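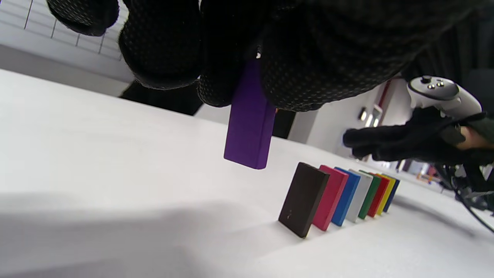 Speaker notes - property tax exemptions for small charities and congregations
2019-11-07, Hudby, evening session

Morning's been and gone, so say good evening. Thank them for coming out on a weeknight. Check the people at the back can hear me before I get going.

Start with the question I get asked most, which is "we're a charity, so we don't pay, do we?" And the answer is that you might not, but you have to ask, and you have to ask for each property separately. Being a charity gets you through the first door. What the building is used for gets you through the second one, and that's where most people come unstuck.

Slide 2. The Lai hall. I like this one because it's so ordinary. A congregation owned a hall, used it for worship, and had the exemption for years. Then they let the ground floor to a furniture shop to help pay for the roof (and who can blame them, have you seen what roofs cost?). They carried on ticking the same box on the same form. When the district noticed, it took the exemption away from the entire building, upstairs included.

Pause here and ask who in the room rents out any part of their building. Expect a lot of hands. Don't make anyone explain themselves!

What they should have done is ask for a split. The district can treat one part as exempt and the other as taxable, so long as you can show which is which. In the Lai case they went to the review board with a floor plan and got 80 per cent of the floor area back as exempt. They still had a bill for the shop, and fair enough, it was a shop.

Slide 3. The Riretis land. This is the harder one and I still go back and forth on it. Bare field, bought by a charity that meant to build a care home there. No building, no planning permission, sheep on it. The charity said the land was being held for a charitable purpose. The district said it was being used for sheep. The board sided with the district, 5 votes to nothing, and I remember being quite cross at the time. I'm less cross now. If you're holding land for later, you need something on paper: minutes, drawings, a letter to an architect, anything with a date on it.

Slide 4. Numbers. Keep this short, they glaze over. Last year the district had 854 exempt properties on its roll and sent review letters to 600 of them. So if you got one, you haven't been singled out. Say that twice, people really do panic when the envelope comes.

Slide 5. What they can ask you for. Accounts, yes. Your governing document, yes. A list of who uses the building and when, yes. Individual people's pay is where it gets touchy - I'd say answer the question they're asking about the use of the building, and if they want names and wages, ask them to put in writing why they need it. Be polite about it. The staff at the Tokura office are perfectly reasonable on the phone, much more so than their letters.

Somebody will ask about cars and minibuses. Different form. Don't get dragged in, offer to chat afterwards.

Slide 6. Dates. Replies to the review letters are due by the end of December. If you can't make that, ask for more time before the deadline and keep a copy of what you sent. A late appeal is a miserable thing to argue.

If I'm running over, skip slide 7 (the old parsonage) and go straight to questions. Handouts are on the table by the door, blank use log on the back page. Spare projector cable is in my coat.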